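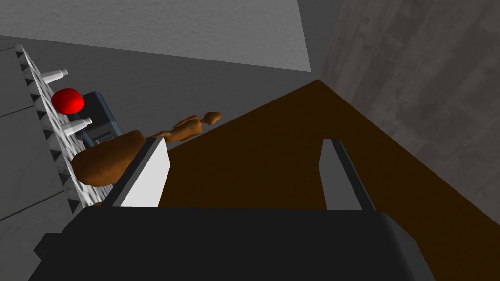 Gorkarano 2
Manipulation planning and simulation toolkit, by Flillovberg

Motion planner, grasp planner, scene builder. One install, one config file. Runs on a plain Linux workstation, GPU helps but you don't need it for planning only.

New in this release
Two-arm planning is out of beta. Both arms go in one query now, no more planning the left and then hoping the right stays clear. Self collision checked the whole way, wrist and finger links included.
Wrist view rendering. Put a virtual camera on any link, get color, depth and segmentation at each step.
Kitchen scene pack, 127 objects. Food, bottles, bowls, racks, small appliances. Simple collision shapes for all of them, tight ones for the objects you would normally grasp.
Faster startup. Scene cache is written on first load, so the first one is still slow.

What it does
Planner takes a goal pose, a goal region or a list of grasps, and gives back a timed joint path. If no path is found you get the reason (goal in collision, out of reach, timeout) plus the link pair that failed. Old version just returned empty, we know.
Grasp planner works from mesh or from depth. Parallel jaw only for now. Suction is on the list, no date.
Odd shapes are fine. Long thin things get grasps across the short axis by default, change with grasp_axis if your gripper is wide.
Tilted and head-mounted cameras are supported, set the extrinsics in the robot file and the perception module will level the cloud before it looks for table planes.

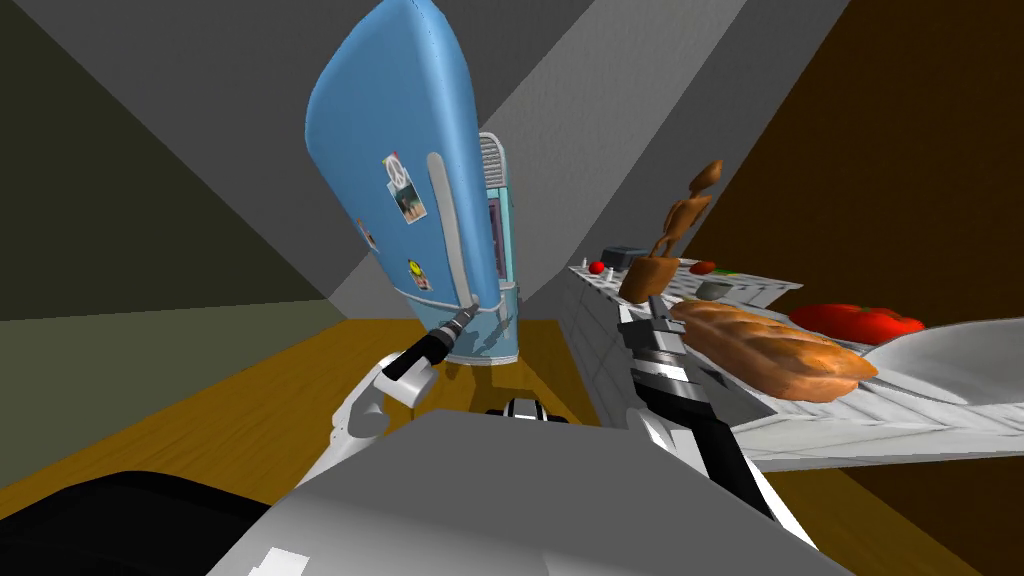
Source: Flillovberg, kitchen scene render, Gorkarano 2

Kitchen scenes load with a fridge, a tiled counter and whatever objects you put in the list. Swap the bread for a bottle, move the tomatoes, randomize the lot. Seeds are saved with every run so you can get the same layout back later. Lights and wall colors randomize seperately from object poses.

Handles and doors: the articulation module adds hinge and slider constraints to the planner. Give it the handle frame and the joint axis. It does not guess the axis from images, that's a seperate tool (see Stojanovska below).

In the box
Planner and grasp libraries, C++ with Python bindings
Scene builder with desktop viewer
Kitchen scene pack
Ulton bridge, for sending paths to a real controller
535 regression queries, same ones we run before each release

Not in the box
Stojanovska, our labeling and joint axis tool. Own license, own download.
Robot drivers. Use your vendor's.

Requirements
16 GB memory, 32 if you render more than one camera
Python 3.10 or newer
Disk space for the scene pack, it is not small

Known issues
Translucent objects come back with holes in the simulated depth if sensor noise is on. Turn noise off or use the solid material flag.
Viewer forgets window size.
Ulton bridge drops the connection if the machine sleeps. Reconnect by hand for now, fix planned for March.

Ordering
Part no. 3836, single seat, one year of updates. Lab license covers every machine in one building. Upgrades from Gorkarano 1 are free inside your update period, just log in with the old key and it shows up under downloads.
Old scene files open as is. Old robot files need the converter, it's in the tools folder, run it once per robot and check the joint limits after.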